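February, teleop bench, notes from the afternoon block

Started at 2 after Bence Győri handed over the station. He swears the new Isano leader arm "feels like nothing" in the hand. It feels like something to me. There is drag in the wrist roll past the halfway mark and I catch myself correcting for it with my shoulder, and I'd bet that correction is in every demo we've recorded since the swap.

Target from the Gajewski plan is 2000 demos across the kitchen tasks. We have 53 on the ketchup task that I would let anyone train on. I threw out 7 today: four where I stalled over the bottle long enough that the policy will learn to stall too, two where I bumped the plate, and one where the gripper opened on its own. Bence thinks stalls are fine and the model will average them out. I have read that claim in three places and never seen the plot that goes with it.

Also not convinced by the clutter. The idea is that we leave everything on the table so the policy learns to ignore it. Fine, but then somebody has to move it between runs, and we don't. If the colander stays put all week, it's a landmark.

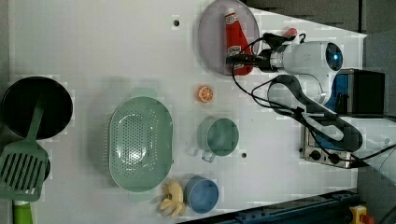

Overhead view, ketchup task. Gripper over the bottle, bottle on its side on the plate.

Things I noticed from this view. The plate runs out of the top of the picture, so any demo where the bottle drifts that way is going to lose it. I asked for the camera to be shifted back when we set this up and was told the crop was "matched to Urbridge." Matched to their table, maybe. The cables by the gripper also lie across the plate, and I don't love that for a task where the plate is supposed to be a cue.

Tried hand guiding for comparison, arm in free drive, me holding the wrist. Approach is much smoother and I can feel contact. But my arm is in every image, so the video is no use without a replay pass, and replay landed short of the bottle twice in a row. Didn't chase it. Could be the payload setting, could be me leaning on the joint.

Prundley wants a success number for their slides. I'm not giving them one from operator runs. A person driving the arm gets the bottle nearly every time – that tells you about the person.

To do:
– log leader and follower wrist roll together, plot the lag, show Bence
– shuffle the pans, cups and fruit every ten runs, write down when
– re-tie gripper cables
– ask again about the camera
– redo the replay test with payload zeroed

Stopped early, left hand cramping. Station is homed and the leader arm is on its hook.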